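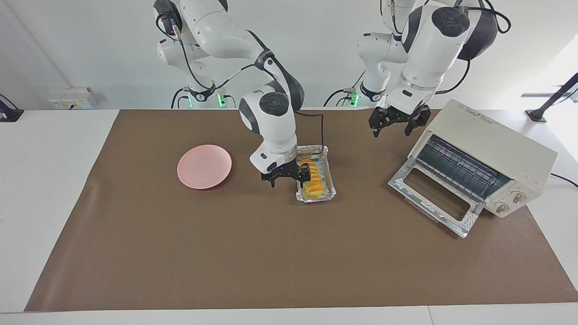
I've been through more roasting tins than I care to admit, and every one of them has ended up warped, rusty at the corners or welded to a Sunday joint. So when the Drurker enamel roaster turned up in the sale at my local cookshop, down from a silly price to £51, I dithered for a whole lunch break and then went back for it. Before that I'd been getting by on rectangular foil trays, and I still keep a stack for taking things to other people's houses. They do the job for a lasagne you're giving away. They do not do the job for a chicken, as my kitchen floor will tell you.

Anyway, the Drurker! It's a deep oblong tin in dark blue with a speckle, a lid, and a handle at each end. I've had it since June and it's been in the oven most days, so I feel I've given it a fair go.

First thing, it's heavy. My old Cinach tin was so light it used to slide about when I basted, and this one stays put, but with four pounds of potatoes in it you do need both hands and a bit of a run-up. The handles are a good size (I can get a thick oven glove right through, which I couldn't with the Cinach) and they're part of the tin, so there are no screws to work loose.

Roast potatoes are lovely in it. Properly crunchy underneath, and they came away with a fish slice and hardly any swearing. I heat the fat first, same as I always have. Chicken was good too, lid on for the first hour and then off to brown. The lid fits snugly but it does rattle if you've got the fan on, and it drove me up the wall until I folded a bit of greaseproof into one corner.

Where I'm less keen is cakes and traybakes. I tried my usual flapjack and the edges were well on the way to toffee before the middle had set. I turned the oven down for the next lot and it was better, but I've gone back to my battered old Diekmann tin for anything sweet. The corners on the Drurker are rounded as well, so you get odd-shaped end pieces. No one in my house has complained about having to eat them.

Cleaning is easy enough if you let it soak. The leaflet says it can go in the dishwasher, but it takes up the entire bottom rack, so I do it by hand. I've got one small chip on the rim where I caught it on the tap, entirely my fault, and I'm keeping an eye on it for rust.

I did look at the Clollasow one, the stainless steel set with the rack, and at £69 it was only a bit more. If you do big joints you might prefer that, as there's no rack at all with the Drurker and I sit my chicken on thick slices of onion. I like the onions, so it suits me.

Would I buy it again? At the sale price, yes, and I'd probably get the smaller size to go with it. At full price I'd have to think. I'm giving it 4 out of 5, with the lost star for that rattly lid.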